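Call for participants: household sorting and tidying study, Menoddale

Wundari is looking for people who live in or near Menoddale to take part in a study about small household things and how people put them in order. We want to learn how you sort a mixed pile on a table, where you decide each thing should go, and what you do with the things which do not belong anywhere.

You do not need to be a tidy person. We have enough opinions from tidy people already. If your kitchen drawer does not close, we would be very glad to receive your application.

Who we are

Wundari is a small studio which designs storage for homes: trays, shelf boxes, dividers for drawers and inserts for cabinets under the sink. Our next product line has the name Plulteo and it is meant for the things that are bought often and used up fast, such as cleaning products, first aid supplies, bags and paper goods. Before we fix the sizes of the compartments, we want to see how different people make their groups.

What you will do

Each participant comes for 4 sessions. In every session you sit or stand at a table, as you prefer, and you receive a pile of everyday items. The pile is different each time. You sort it in the way that feels right to you and then you place the items into the trays and boxes we give you. After this we have a short talk, in which you tell us why the bandages went next to the sponge, or why they did not.

There is no correct result and we do not measure your speed. You may change your mind, take everything out and begin again. Many people in our earlier round did this, and their comments were the most useful for us.

Bottles may lie down or stand up, bags may be folded or pressed into a corner. Please handle the items as you would at home. We only ask you not to open the bottles.
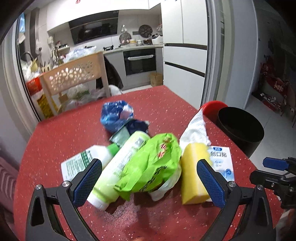
Bottles, bags, a sponge and a box of bandages (创口贴) on the red table.

The items come from a collection of 147 pieces. Most are cleaning and bathroom products, plastic bags, cloths, small packages and paper towels. Part of the collection has labels in Chinese and part has labels in English. You do not have to read Chinese to take part. We are in fact interested in what you do with a package when you cannot read it: do you go by the color, by the shape, or do you look for a picture? If you read both languages, please mention it in your application, as we would like to have both kinds of participants in the study.

Who can apply

We have places for 26 participants. You can apply if you are 18 or older, if you can come to all sessions, and if you can follow a simple conversation in English. It is fine if your English is not perfect. Ours is also not.

We would especially like to hear from:
people who share a kitchen or bathroom with others
people who moved to a new home within the last year
people over 60
left-handed people
people who have pain or stiffness in the hands and find some packages difficult to hold

Please do not apply if you have a strong reaction to perfumed cleaning products. The bottles stay closed, but a light smell in the room is possible. If you have an allergy to latex or to any other material, write this in your message and we will tell you before your first visit which items we can leave out.

Employees of companies that sell home storage cannot take part. Members of the same household may both apply, but they will have separate sessions.

Time and place

The sessions take place in April in the Sinaga building in Menoddale, on the ground floor. The entrance has no steps and there is an elevator for those who arrive from the parking level. One session takes 90 minutes, with a break in the middle. You can choose between a start at 10 a.m. and a start at 5:30 p.m., and you may mix morning and evening sessions.

Tea, coffee and water are free. You can leave your coat and bag in a locker. Children cannot stay in the room during a session, we are sorry about this.

Payment

You receive $30 for each session, paid at the end of the same visit. If you complete all of them, you can also take home one set of Plulteo trays when the production is ready. The set is sent by mail and you do not pay for the shipping.

If you must stop before the last session, you keep the money for the sessions you already did. Please tell us as early as you can, so that another person can have the place.

What we keep from the sessions

We take notes and we take pictures of the table and the finished trays. Your name is not written on any of them. Every participant gets a number, and the list which connects names and numbers is deleted when the payments are finished. You may ask to see your own notes at any time before that.

How to apply

Use the application form on the Wundari website, or take a paper form from the reception of the Sinaga building. Please write in your application:
your name and your age
how many people live in your home
which hand you use most
if you prefer morning or evening sessions
three things that have no fixed place in your home at this moment

The last point is not a test, but please do not skip it. We use the answers when we put together the piles.

Everybody who applies gets a reply, also if the places are already full. In that case we can put you on the waiting list, if you wish.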